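In Praise of the Unpaid Scarf-Holder

By Tatu Biwott
3 December 2022

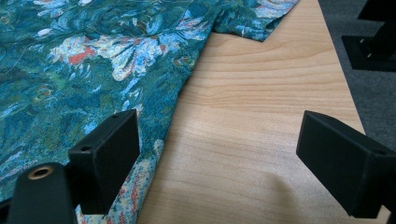 Every spring the sports department at Mundham sends its second-years out into the world to be useful to a club, and every autumn they come back with a lanyard and a new way of saying "fan engagement". I teach some of them. I was one of them, long enough ago that my placement report was handed in on paper, and I have come to think we are sending them to the wrong clubs.

The prize placement is Stevgate. Everyone wants Stevgate, who have a proper stadium, a media suite and a department for each of the things a club might conceivably do. Last year up to 40 students applied for two places. The lucky pair spent the season in an office with no view of the pitch, resizing the same fixture graphic for different screens. One of them told me she saw a whole match in August, on the television in the canteen, with the sound off.

Meanwhile Dranum Town, who play three leagues down and a bus ride away, had a place going and had to ask us twice. Their average home gate last season was 1,433. They have one full-time person in the office, and he also does the pitch announcements, in a voice that makes every substitution sound like a bereavement. The student we finally sent him had sold tickets, rung a sponsor to apologise for spelling his name wrong, rewritten the safety notice and stood in the tunnel holding the visiting manager's coat, all before half-time on her first Saturday.

You can guess which of these looks better on a CV. You can probably guess which of them I would hire.

The argument for the big club is always the name. Employers know it, parents have heard of it, and the university can put the crest in the prospectus. I don't dismiss this. A name gets you through a door, and I have stood outside enough doors to respect anyone with a key. But at the interview on the other side somebody will ask what you did when something went wrong, and at Stevgate nothing is allowed to go wrong within 50 yards of a student. There are people paid to see to that.

At Dranum things go wrong as a matter of routine. The derby against Grube last season drew 2,085, the biggest crowd they had had in years, and the card machine died before kick-off. Our student went along the queue with a biscuit tin and a notebook, taking cash from those who had it and promises from those who hadn't. Most of the promises came good. She wrote this up for her final report under the heading "Alternative Payment Solutions", so I suppose we did teach her something.

There is a fair objection to all this, which is that small clubs can be dreadful to work for. They run on goodwill and they are not always careful whose. A student who can do the website will be doing the website at midnight, for nothing, until she graduates or cries. If we are going to send more people to places like Dranum then the department should pay their travel and put the hours in writing, and somebody on the staff ought to turn up now and again to see that they've had lunch. I have offered. The offer is being considered — it has been considered since before the clocks went back.

I'd also like us to stop ranking placements in the handbook. At present they are listed by the size of the ground, so Stevgate gets the top of the page and Dranum sits just above the leisure centre. Students are not daft. They read a list from the top and assume that whoever wrote it meant something by it.

The forms for next year go out after the holidays. I have written a paragraph for the Dranum entry, in which I mention the tunnel, the coat and the biscuit tin. The department has asked me to take out the biscuit tin.

More opinion
Why the Half-Time Quiz Should Be Left Alone
Grube's New Kit and Other Acts of Aggression
Who Is the Early Kick-Off For?
A Season Ticket Is Not a Personality
Let the Groundsman Speak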